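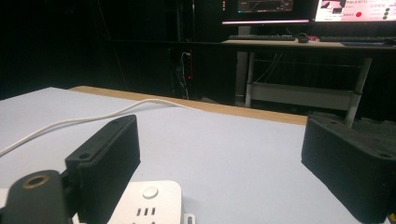

Le club de Drestley aura-t-il un effectif suffisant pour la reprise ? Il lui manque encore un défenseur central et un gardien remplaçant, et le budget prévu n'en couvre qu'un.

Rapport d'étape au groupe Leinonen, période close fin octobre
Rédaction : Tuulikki Hämäläinen, suivi sportif

Le plan présenté au printemps promettait un recrutement « ciblé ». Sur les 11 joueurs suivis cet été, deux ont signé, tous deux milieux de terrain, poste où nous étions déjà les mieux pourvus. Je n'ai pas reçu d'explication convaincante de ce choix.

Le logiciel d'analyse Flodeo a produit 374 fiches. La direction sportive en fait grand cas. J'en ai relu 80 – beaucoup répètent les statistiques publiques de la ligue, avec une note globale dont le calcul ne nous est pas communiqué. Je ne recommande pas de renouveler la licence dans ces conditions.

Côté centre de formation, les séances du soir ont repris à 18 h 30. Trois jeunes s'entraînent avec le groupe professionnel ; un seul a joué en match officiel, neuf minutes.

La billetterie annonce 600 abonnés supplémentaires. Le chiffre comprend les places offertes par Vetico à ses salariés, et j'attends toujours le détail des ventes réelles.

Reste à fournir avant le prochain versement : la liste des prêts envisagés en janvier, le contrat du préparateur physique et le coût complet des deux signatures, commissions comprises. Sans ces pièces, je propose de suspendre la deuxième tranche.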